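Play kitchens: keeping the small stuff clean, sorted and in use

By Linnea Eklund

A play kitchen is easy enough to look after. The trouble is everything that goes in it. Plates, bowls, pretend fruit, bottles and little appliances get spread over every flat surface in the house, and within a month half of it has gone under the sofa. These are the habits that have worked for us at home and at the Giloden playgroup, where I do the toy washing on a Tuesday.

Start with one clear table

Don't try to sort toy food on the floor. Bring it all to a table at waist height and spread it out so that nothing is on top of anything else. A pale tabletop is best, as small dark bits show up on it. Put the big pieces down first, such as the toaster oven and the dinner plates, then fill in around them with the fruit.
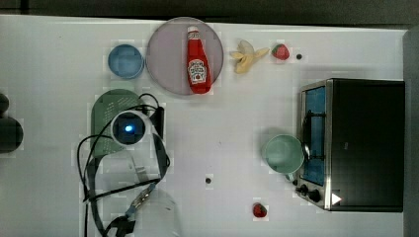 Once it is all out, go through it by how it washes. What it is pretending to be doesn't matter yet. You want one group that can go in a bowl of water, one that can only be wiped, and one that needs mending or throwing away.

Washing

Solid plastic plates, cups and bowls can go in warm water with a drop of washing-up liquid. Ten minutes is plenty. Use an old toothbrush round the rims, where the grime sits.

Hollow food is another matter. If a strawberry or a bottle has a seam or a pinhole, water gets in and stays in, and you will get black mould. Wipe these with a damp cloth and dry them straight away. If you squeeze one and dirty water comes out, bin it.

Anything with a paper label should be wiped round the label and never over it. If a corner has lifted, a dab of PVA glue on a cocktail stick will hold it down. Leave it overnight under a strip of baking paper.

Toy ovens and toasters: take the batteries out if there are any, then wipe the door and the inside with a cloth that has been wrung out hard. A dry paintbrush gets the crumbs out of the hinges. There will be real crumbs.

Peeling fruit

The banana with the opening peel is always the first to wear out. Lay it down with the flaps spread so both sides dry properly, and check where each flap joins. If yours closes with hook-and-loop dots, pick the fluff out with a pin.

Setting out again

Toys that come back in a heap get tipped out in a heap. I put a few things on the table as if someone is halfway through making lunch, with one main item to a plate and the fruit left loose within reach. Use different coloured plates if you have them. Younger children like to move things from one colour to another and will do it for ages.

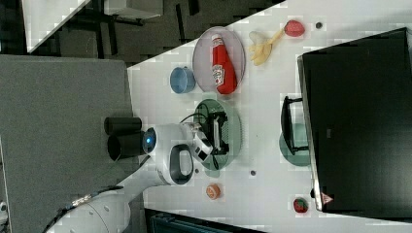
Ketchup on the pink plate, fruit left loose on the table.

Leave some of it in the cupboard. Our full box came to 57 pieces at the last wash, far too many for one go. We swap things over every 2 weeks and the old pieces get played with as if they were new.

Storing

Shallow trays beat deep boxes. Plates stack at one end, cups and bowls go inside each other, and fruit goes in a net bag so that any leftover damp can get out. Keep bottles upright or they roll about and scuff. Mark the tray with a strip of masking tape and replace the tape when it gets grubby.

Make sure everything is bone dry before the lid goes on. In January I leave it all on a towel until the next morning.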